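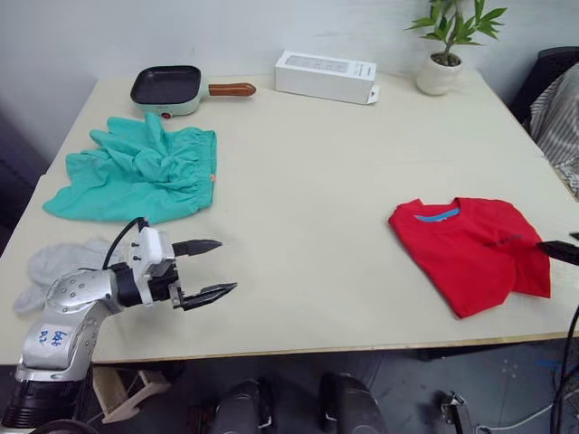
Grill pan on the cream table, box next to it.

Ostside Community Boards > Small Kitchens > Cooking in a bedsit with no hob
Reading time: 4 min

mintsauce_88
Oct 25, 2020
Right, new place sorted, top floor in Ostside, rent is fine, landlord is fine, no hob. None. There's a sink, a fridge that comes up to my knee and one double socket. Lease says no gas, no camping stoves, and "no cooking apparatus over 1,000 watts" which I only read after signing, obviously.

So what do people eat? I've been here since August and I'm sick of toast. Budget is 35 a week for food, bit more if I skip the bus. Not after a lecture on takeaways please, had that from my mum.

dunnock
Been there for two winters. Couscous. Kettle, bowl, plate on top, leave it. Tin of chickpeas, lemon, whatever herbs are looking sad. Frozen peas go straight in with the hot water.

Eggs are your friend too, if you've got anything flat that gets hot.

pilchard_tin
Slow cooker. End of thread. Most of the small ones draw hardly anything and you can do a week of dal in one go. Mine's a Tekin, second hand, lid doesn't match, still going.

mintsauce_88
@pilchard_tin where do I put a week of dal though. Fridge is knee height!! It's got a milk and a half in it and that's it full

pilchard_tin
Half a week of dal then.

Gravelpath
Disagree on slow cookers in one room. You sleep in it. Everything you own smells of onion, coat included. I went into work smelling like a casserole for most of a year and somebody did finally say something.

Grill pan or small electric frying pan is better. Ten minutes, window open, done. Halloumi, courgette, flatbreads, thin pork, leftover potatoes squashed flat. Thin is the trick, anything thick will be burnt outside and raw in the middle.

dunnock
Halloumi on 35 a week? Ok moneybags

Gravelpath
Flornalitz do their own one, it's cheap and squeaky. Go after seven when the stickers come out.

tealeaf_ne
Check what the lease means by wattage before buying anything. Is it each thing or total? My old building it was total and the kettle alone took it over, so technically I wasn't allowed a cup of tea. I asked the agent in writing and they said "each". Kept that email for years.

mintsauce_88
Good shout, will email tomorow. Kettle is already way over then, if it's anything like my last one. Hm.

oldboots
Don't email. Never ask a question you don't want the answer to.

tealeaf_ne
Terrible advice. It's the wiring they're bothered about, and so should you be. Old top floor flats, one double socket, extension lead off it, heater, kettle, pan all going... no. One hot thing at a time and not on a cheap extension lead. And nothing on while you're in the shower.

oldboots
I said don't email, I didn't say burn the place down.

pilchard_tin
Going back to food - has anyone tried the Ganodo meal kits? The ones in pouches. Leaflet came through the door.

dunnock
Had two. Lentil one fine, "mild curry" one was warm sweet water. 14 for a box of four is daft when rice pouches exist.

Gravelpath
Liked the curry one personally. Wouldn't pay full price.

dunnock
You would like it

sal_upstairs
Lurker, hello. My single best thing in a room like that was a rule: buy for two days only. Small fridge stops being a problem. One onion, two carrots, one small pack of something. You walk to the shop more but you throw out nothing. My list for two days:

eggs, half dozen
flatbreads
one bag spinach
tin of beans
yoghurt
one lemon

Day one eggs and spinach in a flatbread. Day two beans and whatever spinach is left, yoghurt and lemon on top. Breakfast is yoghurt. Not exciting but it's hot and it's green.

mintsauce_88
This is really helpful thank you. Spinach always goes to slime on me so two days makes sense

Gravelpath
Buying small costs more per meal though. Big bag of rice, big bag of oats, tins under the bed. Buy only the fresh stuff small.

sal_upstairs
Yes fair, that's what I'd do now. Had no room under the bed then - it was a mattress.

oldboots
Washing up. No one's mentioned it. One sink means you brush your teeth over the pan. Wipe it with kitchen roll while it's still a bit warm (unplugged!!), then a damp cloth. Don't dunk anything with a plug on it, I have done this, RIP.

mintsauce_88
Update: emailed, they said each. Kettle question not raised by either side. Beans and spinach tonight

tealeaf_ne
Raise the kettle.

oldboots
Do not raise the kettle.

Thread viewed 2,986 times

Contact us | Copyright Ostside Community Boards | Back to top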